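Korora Kitchen Manipulation Program
Progress Report to the Gollcombe Foundation
Work Package: Operating Rules and Good Practice
10 September 2020

Submitted by Hamidreza Jafarzadeh, Program Lead

1. Purpose of this report

This report covers the second period of the grant. It describes the rules now in force for robot work on household countertops, the changes made to them since June, and the work that remains before the final version is delivered. Spending is reported separately in the financial statement.

The grant agreement asks for a rulebook that a small laboratory could adopt without specialist safety staff. The current draft is Version 3. It has 53 rules, each written so that an operator can tell whether it has been followed.

2. Countertop layout

Section A of the rulebook deals with what may be placed on the counter and where. Version 2 required every object to be set on a printed grid. Operators reported that the grid slowed their work and gave layouts that did not resemble a kitchen in use. Version 3 drops the grid and sets three conditions in its place: the objects must be on the approved list, the arm must have a clear path to the task object, and nothing breakable may stand beneath that path.

Play food is used wherever the task does not depend on the weight or feel of real food. Packages may be laid down or stood up, as the task sheet directs. 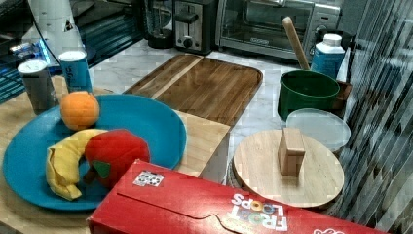

The approved list was reviewed in full during the period. It now holds 149 items, grouped by material and by the grip force allowed for each group. An item that is not on the list may be added by the shift lead, who enters it in the log before the first run. The previous rule required written approval from the program office, and the delay led some operators to substitute unlisted items without recording them. We consider the new arrangement safer as well as faster.

3. Arm approach and stopping

Section B sets limits on the motion of the arm. The main requirement is a pause point above the work surface, at which the arm holds position until the operator confirms the next movement. Travel speed is reduced below the pause point. Both settings are locked at the start of a session and can be changed only with the arm parked.

Operators must keep one hand free for the stop control while the arm is below the pause point. Reaching across the counter is prohibited until the arm has been parked and the operator has said so aloud. The spoken confirmation was added in June at the suggestion of the Clernow site, where two people often share a station.
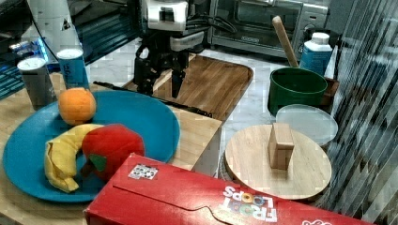
Stop drills are held at each site before new operators begin supervised work. Over 50 drills have been logged in this period. The most common fault was a late release of the gripper after the stop, which leaves an object held when staff approach. Rule B7 has been rewritten to state that the gripper is to be opened only after the arm is still, and only if the object is resting on a surface. If it is not, the object is supported by hand before release.

4. Appliances and heat sources

Appliances raise questions that the earlier versions did not answer well. A toaster or oven may be present as part of the setting, as the object of the task, or both. Version 3 treats all of them alike. Any appliance within reach of the arm must be unplugged, and the plug must be placed where the operator can see it. The single exception is a task sheet that calls for power, which needs the signature of the program lead. No such sheet was issued in this period.

Stand-in items are required in place of food in any appliance that would normally heat it.

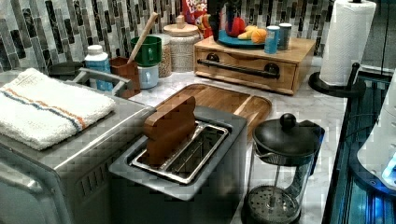

Rule C4, on stand-ins, was the subject of most of the comments we received from the sites. Some staff asked whether soft items would be kinder to the gripper. The working group decided in favor of firm pieces for slot tasks. A flat wooden block shaped like a slice of bread, as used in the two-slot toaster, gives the gripper a rounded top to hold above the rim and keeps its outline from one run to the next. Soft items remain acceptable for tasks on open plates and boards.

The rules on cloth have also been tightened. Towels may be left on an appliance only when it is unplugged, and they must be folded flat. Glassware may remain on the counter if it is empty and has been checked for chips at the start of the shift.

5. Clearance in crowded settings

The Abbasi review, completed early in the period, advised us to give more attention to objects standing behind the task area. Its finding was that operators watch the target closely and lose track of tall items near the wall. We have accepted the finding. Rule D2 now requires a slow trial pass with the gripper closed and no object held, carried out each time the layout changes.

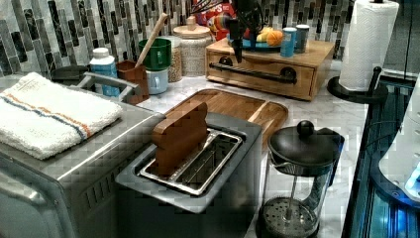
6. Training and compliance

A total of 16 operators have completed training on Version 3. Training consists of a reading session, a stop drill, and a supervised shift. Operators trained on Version 2 were required to repeat the drill and the shift.

Compliance is checked by comparing session logs with the task sheets. Most gaps concern the start-of-shift glassware check, which is carried out but not always initialed. The log form has been changed so that the session number cannot be entered until the check is signed. We will report on the effect of this change in the final period.

7. Matters outstanding

Section E, on cleaning and storage, is still in draft. The text on washing fabric items is complete, but the Clernow site has asked for clearer wording on when a worn item must be withdrawn from the approved list. A revised draft is with both sites for comment.

Translation of the rulebook has not begun. We ask the Foundation to confirm whether the funds set aside for translation may be carried into the final period. No other change to the work plan or budget is requested at this time.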